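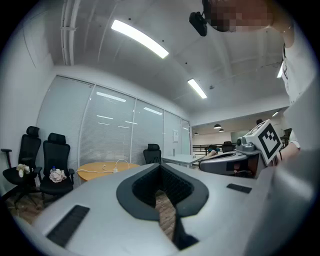

One hand on the grip.

24/05/2026

Second viewing at the Cartwright building this morning. I got to Jutthorpe early and walked the block twice before going in. The street is quieter than I remembered. There's a bakery on the corner that was closed and a dry cleaner that looked like it has been closed for years. Parking on one side only.

Brodie Paewai met me in the lobby with the keys. He had the floor plan this time, which he forgot last time. The unit is on the fifth floor, 53 square meters by the plan, and I measured the main room myself and got the same length they did. The bedroom is narrower than it looked with the old tenant's things in it. My bed will fit along the long wall but the dresser won't go next to it. It would have to stand in the hall or get sold.

The building is from 1909 and the stairs show it. The elevator was put in much later and takes up what used to be a light well, so the kitchen window looks at brick. I asked about that and Brodie said the asking price already reflects it. I said I'd like it to reflect it some more. He wrote something down.

Things I checked: water pressure in the shower (fine), the kitchen tap (slow), all the windows (the left one in the bedroom sticks and I couldn't get it open at all), the radiators (cold, but the heating is off for the season, so that tells me nothing). There's a brown stain on the ceiling above the bathroom door. Brodie says it's from a leak upstairs that was fixed before the winter. I want that in writing.

The monthly building fee is 141, paid to Mustora, who manage the place. It covers the elevator, the stairwell lights, garbage and the roof fund. It doesn't cover heating. I'd been assuming it did, from the listing, so I had to redo my numbers on the bus home. I can still manage it, but there's less left over each month than I told Mom.

Met a neighbor on the way out, a woman with a cart of groceries. She has lived on the third floor a long time and had no complaints except the mailboxes. Hers won't lock. She said Mustora answer the phone but are slow to send anyone.

Came home and had soup and went through the papers. The minutes from the last two owners' meetings are in there. Mostly the roof. They voted to get quotes and then at the next meeting they voted to get more quotes. If the roof gets done in the next few years, every owner pays a share on top of the fund, and I can't find anywhere what the share would be for a unit this size. Have to ask.

Called Jonas Plattner after lunch. He bought in the Gritoten development two years ago and went through all of this. He thinks I should wait and look at what comes up there, new walls, new pipes, a parking space included. He may be right about the pipes. But it's 40 minutes out and I'd need a car, and then the car eats what I'd save. We went back and forth on it for a while. He offered to come look at the ceiling stain with me and I said yes. He knows more about leaks than I do.

Left to do before I make an offer:
Letter about the leak
Roof share, from Mustora
Heating bills from last winter
Ask if the window gets fixed before closing or comes off the price
Call the bank back

The bank said the rate they quoted me is good until the end of May. So not much time. I don't like being hurried, but I've been looking since last fall and this is the first place I've gone back to twice. The one by the river I would have taken, and it was gone before I could get a second look. I think about that one more than I should.

My lease here can go month to month, I checked. The landlord wants notice in writing and the full deposit depends on the walls, so I'll need to fill the holes from the shelves and paint over. There's half a can of the white in the closet – probably dried out.

Did laundry in the evening. Drew the floor plan on graph paper and moved the furniture around on it until it got dark. The desk goes under the bedroom window if the window gets fixed. The dresser still doesn't fit. I'll ask my sister if she wants it.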